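Search this site Search Advanced search

3.2 Table setting and materials

All sorting tasks were carried out at a table in a furnished room and not at a laboratory bench. Earlier work by our group (Cocco and Pillai, the Flodex report) used a bare gray surface, and people who took part said afterward that it felt like a test. We wanted the setting to look like somewhere a person might clear up after guests. The table was covered with a plaid cloth, which stayed on throughout and was not ironed or pinned down. Wrinkles were left as they formed.

The cloth matters more than we first expected. A cup laid on its side rests on a curved wall that narrows toward the base, so when it is pushed it does not travel in a straight line. It swings around its smaller end. On a smooth hard surface this swing is wide and a cup can reach the edge of the table before it settles. On cloth the swing is shorter, and a fold is often enough to stop it. Sutanto made a set of trial pushes on both surfaces before the main sessions, and we chose the cloth on the basis of his notes.

3.3 Cups

We used disposable paper cups bought from Grisier, a catering supplier, in a single order of 200. The order included several printed designs. We kept the designs mixed in storage and drew from the box as needed. Cups with a crushed rim or a split seam were thrown out. No cup was used for a drink at any point, and none was washed.

Paper cups were picked for two reasons. They are cheap enough to replace as soon as they lose their shape, and they can be sorted in more than one way. A person can group them by printed design, or simply stack them in whatever order they come to hand. Jabłońska crockery, which we tried in the pilot, gave people only the second option, as every piece was plain white. It was also heavy, and participants slowed down for fear of breaking it.

3.4 Starting layouts

Each trial began from one of two kinds of layout. In the upright layout, cups stood on their bases with space between them. In the fallen layout, cups were laid on their sides, with some partly hidden behind others from where the participant sat. Bases and openings were allowed to point in any direction. Layouts were set by Rondonuwu or Wattimena from a printed sheet, and small differences between the sheet and the table were accepted – a cup on its side will not stay exactly where it is put.

Figure 3 gives a fallen layout with three printed designs. 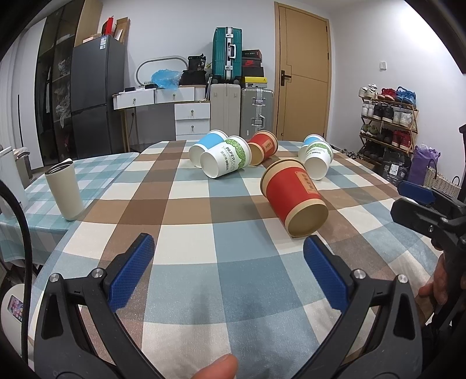

Figure 3. Fallen layout on the plaid cloth. Two red and kraft-brown cups, two white cups with a green leafy band, and two blue and white cups, all on their sides.

The overlap between cups is the part of the fallen layout that participants commented on most. When one cup covers most of another, the design of the rear cup has to be judged from a small area of print. Several people moved the front cup a short way, looked, and put it back before they began sorting. We counted this as part of the trial and did not ask them to avoid it.

3.5 Procedure

Participants were told to bring the cups together in whatever way they would at home. They were not told to stack by design. If they asked, the session leader repeated the same sentence and said nothing more. A trial ended when the participant said it was finished, even if cups were still lying on the cloth. Sessions were held in the afternoon, apart from one group on a Wednesday morning, and the blinds were left as the previous users of the room had set them.

Between trials the cups were taken apart and checked for dents. Stacking one design inside another sometimes left a tight fit, and these pairs were eased apart by turning the inner cup, not by pulling. Cups that came apart with a bent rim were replaced from the box.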